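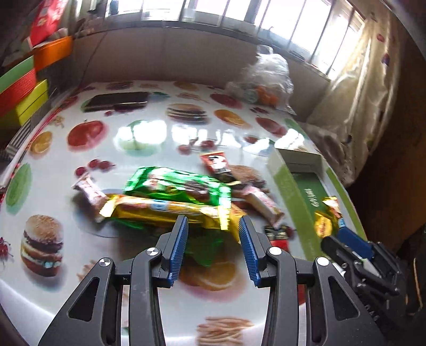
Redport,2023-01-11

Skeveo 茶水间库存管理 使用手册
第四章 包装零食的入库、盘点与保质期提醒

本章适用于已经完成第二章(安装)和第三章(账号与权限)的用户。如果基座指示灯仍为橙色常亮,说明尚未联网,请先回到第三章完成网络设置。

本章所说的“包装零食”指出厂时带独立包装、印有条码和日期的食品,包括袋装、条装和盒装。散装糖果、水果、现切面包不按本章操作,见第六章“无条码物品”。

4.1 开始之前

请准备以下物品:
Skeveo 扫码枪及充电基座
随机附带的标签纸一卷(200 张)
一支油性记号笔
已登录管理员账号的平板或电脑

操作台面应平整、干燥,留出能摊开一箱零食的位置。台面是否有印花不影响扫码,但玻璃台面和高光台面会反射顶灯。如果扫码枪反复报错,先换一个角度,再检查条码。

注意:不要在水槽边或微波炉正上方操作。扫码枪不防水,基座的散热孔朝下,溅入液体后应立即断电,晾干二十四小时后再使用。

4.2 新建库位

库位是系统里的存放地点。零食必须归到某个库位下才能计入库存。

1. 打开 Skeveo 管理页面,点击左侧“库位”。
2. 点击右上角“新建”。
3. 输入库位名称。名称最长 10 个汉字,保存后可以修改。
4. 选择库位类型:常温、冷藏或冷冻。包装零食一般选“常温”。
5. 设置该库位的负责人。负责人会收到到期提醒和缺货提醒。
6. 点击“保存”。页面返回列表,新库位排在最上方。

说明:库位类型保存后不能修改。选错时请删除后重建。已有库存的库位不能直接删除,需先按 4.6 将物品移出。

说明:名称请写清楚位置,如“三楼东侧抽屉”。写成“零食柜”或“柜子一”,换了负责人以后很难对上。Idport 办公区早期建立的库位里有四个都叫“备用”,最后只能逐个打开核对。

4.3 扫码入库

首次入库建议按品种分开做,同一品种集中扫完再换下一种。

1. 拆箱,把零食倒在台面上,先拣出包装破损、胀袋或漏气的,放到一边,不入库。
2. 在扫码枪上按住侧键 2 秒,直到屏幕显示“入库”。
3. 用方向键选择库位,按确认键。
4. 将扫码枪对准条码,轻按扳机。听到一声短音表示读取成功。
5. 屏幕显示品名。核对口味和净含量是否与包装一致。
6. 输入数量,按确认键。
7. 输入保质期截止日,按确认键。
8. 重复第 4 至第 7 步,直到本批全部录完。
9. 再次按住侧键,屏幕显示“已提交”后松开。

注意:未显示“已提交”之前,数据只保存在扫码枪内。此时把电池取出,本批记录会丢失。

条码读不出来时,按以下顺序处理:

袋装食品的条码常压在封口的褶皱里。用手把袋面抚平,两端轻轻拉开,再扫一次。
条装食品的包装膜较窄,条码可能横跨背面的中缝。把中缝压向一侧,让条码完整露出。
反光较强的包装膜,请让扫码枪与袋面倾斜一些,避免垂直照射。
仍无法读取时,按“手动”键,输入条码下方的数字。

一些多包装商品外袋和内袋各有一个条码。如果打算整袋发放,扫外袋;如果拆开逐包发放,扫内袋。两者不要混用,否则盘点时数量对不上。内袋没有条码的,可在管理页面“商品”中打开外袋条目,填写“每袋含量”,系统会按填写的数量换算。

说明:同一品种换了新包装,条码可能随之改变。系统会把它当作新商品。如需合并,请在“商品”页面勾选两个条目,点击“关联”。关联后旧条码仍可使用。

4.4 录入保质期

系统只认截止日,不认生产日期。包装上只印生产日期和保质期月数的,需要换算。扫码枪带有换算功能:

1. 在日期输入界面按“换算”。
2. 输入生产日期。
3. 输入保质期。单位默认为月,按左右键可切换为天。
4. 按确认键,屏幕显示截止日。
5. 核对无误后再按一次确认键。

同一箱里有时会混有不同批次。请至少抽看箱子上、中、下三处的日期。发现日期不同的,分批录入,不要取平均,也不要统一填较晚的一个。

注意:日期模糊无法辨认的食品请勿入库。不要参照同箱其他包装推算。

4.5 打印与粘贴标签

标签用于标明库位批次,不是每一包都要贴。贴在收纳盒或抽屉正面即可。

1. 在管理页面打开刚提交的入库记录。
2. 点击“打印标签”,选择“批次标签”。
3. 确认基座右侧的标签纸已装好,打印面朝上。
4. 点击“开始”。标签打出后沿锯齿撕下。
5. 擦净盒子表面,贴上标签,用手指从中间向两边压平。
6. 用记号笔在标签空白处写上开箱人的姓氏。

标签上从左到右依次为品名、批次号、截止日。批次号由系统生成,例如“123”表示该库位的第 123 批。批次号不会重复使用,删除批次后号码会空出来,属正常情况。

更换标签纸:打开基座上盖,取出空纸芯,放入新纸卷,将纸头拉出至出纸口外,合上盖子,按一次进纸键。如果走纸后出现连续空白,说明纸卷装反,请取出翻转。

说明:请使用热敏标签纸。热敏纸遇热会变黑,不要贴在咖啡机、热水壶或暖气罩上。

注意:不要把标签贴在食品包装的配料表、过敏原提示或日期上。

4.6 移库与出库

在不同库位之间搬动零食时,需要做移库,否则系统里的数量仍算在原库位。

1. 在扫码枪上选择“移库”。
2. 选择原库位,按确认键。
3. 选择目标库位,按确认键。
4. 扫条码,输入数量。
5. 同一条码下有多个批次时,屏幕会列出截止日。选择实际搬动的那一批。
6. 全部扫完后提交。

日常取用不必逐包出库。大多数茶水间采用定期盘点的方式,由系统按差额自动扣减。只有以下情况需要单独出库:会议或活动成批领用;过期或破损报废;退回供应商。出库时必须选择原因,原因会出现在月度报表里。

4.7 盘点

建议每周盘点一次,选在补货之前进行。盘点期间该库位会锁定,其他人不能入库或移库。

1. 在管理页面打开库位,点击“开始盘点”。
2. 把盒中零食全部取出,按品种分堆。
3. 逐种扫码,输入实际数量。数量为零的品种也要确认,不能跳过。
4. 顺手检查日期,把截止日较早的放回最外侧。
5. 全部完成后点击“结束盘点”。
6. 查看差异表。差异超过设定值的行以红色显示,需要填写说明才能提交。

差异为正,通常是上次入库漏扫或移库没有登记。差异为负,属于正常取用的可直接提交。Penner 系列收纳盒带有隔板,隔板下方容易压住薄的条装食品,盘点时请把隔板抽出来看一下。

如果盘点做到一半需要离开,点击“暂停”。暂停的盘点保留到当天结束,过后自动作废,库位同时解锁。

4.8 到期提醒

系统默认在截止日前 10 天向负责人发送提醒。修改方法如下:

1. 打开“设置”,选择“提醒”。
2. 在“提前天数”中输入新的数值。
3. 选择提醒方式:邮件、站内消息或两者都选。
4. 点击“应用到全部库位”,或只勾选需要修改的库位。
5. 点击“保存”。

收到提醒后,请在库位中找到对应批次,放到显眼位置优先取用。已经超过截止日的批次会在列表中变灰,此时不能移库,只能以“过期”为原因出库。

注意:提醒依据的是录入的日期。录入错误时系统不会提示,请以包装上印刷的日期为准。

开封后的食品不在提醒范围内。开封后应当天吃完,或密封并写明开封日期,单独存放,不再计入库存。

4.9 过敏原标记

商品首次入库时,系统会提示填写过敏原。请按包装背面的文字勾选,不要凭品名判断。例如名称中没有“花生”的饼干,也可能与花生制品共用生产线,包装上注明“可能含有”的,请勾选“微量”。

没有填写过敏原的商品,在员工端显示为“未核对”,不会显示为“无过敏原”。补填方法:打开“商品”,筛选“未核对”,逐条填写后保存。同一品牌不同口味需要分别填写。

4.10 常见提示及处理

“库位已锁定”:该库位正在盘点。等待盘点结束,或联系负责人暂停。

“日期早于今天”:输入的截止日已过。核对年份,确认无误的应作报废处理。

“商品不存在”:条码未登记。按确认键进入新建页面,填写品名、净含量和过敏原。

“提交失败,已保留”:网络中断。把扫码枪放回基座,指示灯转绿后会自动重新提交,不要重复录入。

“标签纸用尽”:更换纸卷后按进纸键,未打完的标签会继续打印。

“电量低”:仍可完成当前批次。提交后请放回基座充电,充电时可以正常查看记录,但不能扫码。

如需批量导入已有的零食清单,请参阅第五章。导入表格的模板可在“帮助”页面下载,列名和顺序请勿改动。

本章修订:Colleen McIntyre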